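# Chapter 8: When the Grip Lets Go

Most of the faults covered so far leave a clear trace. A motor overheats and trips its breaker, a cable breaks and the signal goes dead, a limit switch sticks and the arm refuses to home. A dropped part is harder to deal with. The arm may finish its whole cycle without an error, put its fingers down over the bin, open them, and report a good placement. The part is on the floor.

This chapter is about slips: how they start, why the controller often misses them, and what a technician should check before putting a cell back to work. It assumes you have read Chapter 2 on end effectors and can work out a simple friction problem.

## 8.1 The Plemley stoppage

In September, a packing cell at the Plemley plant dropped a filled canister from shoulder height onto the walkway beside the guard fence. No one was hurt. The arm was a Hustitz six-axis unit with a two-finger gripper, and it had run the same job for two shifts a day without a recorded fault. The canister rolled under the fence, and an operator walking past with a cart had to step over it. She pressed the emergency stop, and the cell stayed down for the rest of the shift.

The controller log showed nothing out of order. Grip force was at its set value when the fingers closed. The lift began on time. The log then listed 30 more motion steps, ending in a normal release. As far as the software knew, the canister had been delivered.

The maintenance crew first suspected low air pressure, then worn finger pads. Both were checked and both were within limits. The cause was in the parts. The plant had changed suppliers, and the new canisters were tapered, wider at the top than at the base. The old ones had straight sides. The drawing had been updated, but the change was marked as cosmetic and was never passed to the people who looked after the cell.

## 8.2 Why taper matters

When two flat fingers close on a straight-sided cylinder, they push directly toward each other. Friction alone holds the part up, and if friction is high enough the part stays where it is.

On a tapered part the walls lean, and the push from each finger leans with them. If the part is wider above the fingers than below, the slope helps: any downward slide brings a thicker section into the grip and wedges it tighter. If the part is wider below, the slope works against you. The fingers press on a surface that narrows upward, and part of their force drives the object down and out. The harder they squeeze, the harder they push it.

Simulation is a cheap place to study this. The taper, the friction value and the finger height can be changed one at a time, with nothing on the floor to sweep up.

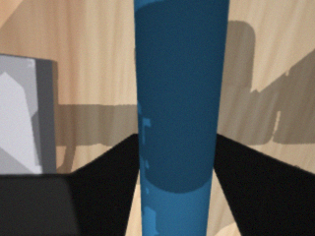 Sabina Gunawardena objects that a simulated grip is only as good as its contact model, and that she has seen a model hold a part for 103 trials in a row when the real one slid on the first lift. Her point is fair, and we return to it in Section 8.5. A contact model usually treats the surfaces as clean and evenly matched. Factory parts carry oil, dust and label glue. Use the model to learn which way a change pushes the result, and use the real cell to learn by how much.

At Plemley, the canisters were loaded upside down so that the base could be coded before packing. The wide end was therefore at the bottom, which is the bad case. The grip held while the arm moved slowly. It gave way when the arm braked at the top of its lift and the load shifted.

## 8.3 Why the controller did not notice

The gripper had one sensor, which read finger position. It was set to raise an alarm if the fingers closed past a minimum width, meaning that the part was gone. After the earlier product change to a smaller can, that minimum had been lowered, and it was never raised again. When the canister slipped out, the fingers closed to their mechanical stop, and the stop was still wider than the alarm limit.

Note that there were three separate errors here:

- a part change that was not reported to maintenance
- an alarm limit left at an old value
- a fence with enough of a gap at floor level for a part to roll through

Correcting the alarm limit would have stopped the arm after the drop. It would not have kept the canister out of the walkway.

## 8.4 Before restarting a cell after a drop

Lock out the arm before entering the fenced area, even if the drop happened outside it. Then work in this order:

1. Find the dropped part and keep it. Do not wipe it.
2. Measure the part at the height where the fingers touch, and again at both ends.
3. Compare those figures with the current drawing and with the values stored in the controller.
4. Inspect the finger pads for wear, oil and uneven marks.
5. Leave the cell, clear the lockout, and run the empty gripper closed at reduced speed. Confirm that the missing-part alarm sounds.

If the alarm fails to sound in step 5, the cell stays out of service until the limit has been corrected and the test repeated.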